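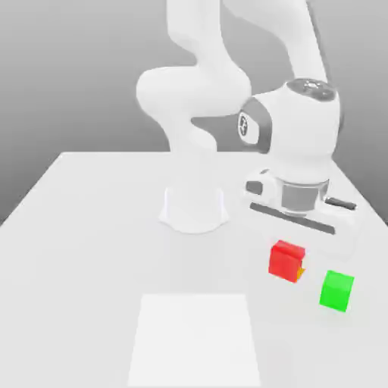 *Red and green cubes on a pale tabletop. Computer rendering.*

## Why two grays stop matching at closing time

A paint chip that matches the wall at noon can miss it badly at 6 p.m. The effect has a name, metamerism, and it accounts for a large share of the complaints that reach commercial paint makers. Two samples are metameric when they look the same under one light source and different under another. Their pigments reflect different mixes of wavelengths, and the first light happens to hide the difference.

Neutral grays are the worst offenders. A saturated red has room to drift before anyone objects. A gray has almost none, and the eye reads a small shift as pink, green or dirty.

Lorent, which mixes interior paint for offices and clinics, keeps 54 grays in its standard range. Of those, 51 are built on carbon black with small additions of oxide yellow and oxide red. The remaining grays use complementary pairs with no black at all. They look livelier on the wall and are much harder to touch up, as a later batch with a slightly different blue will match in the shop and fail in the hallway.

The usual test is a light booth with switchable lamps. The sample and the standard sit edge to edge, and the operator compares them under simulated daylight, then under a warm incandescent source, then under whatever lamp the building will use. That last step gets skipped often. White LEDs commonly have a narrow blue peak and a broad yellow hump, and a formula tuned for older fluorescent tubes can separate visibly under them.

Instruments help up to a point. A spectrophotometer records a reflectance curve across the visible range, and two curves that lie on top of each other will match under any lamp. Curves that cross several times are a warning — the pair may only agree in the booth.

Gloss complicates all of it. The Pladano clinic in Jalholm repainted one corridor from its original 1972 formula and got a patch that measured correctly and looked wrong. The old coating was eggshell, the new one flat. Ní Chonaill, the contractor, stripped the patch and applied 2 coats in the right sheen, corner to corner, so that no edge fell in the middle of a wall.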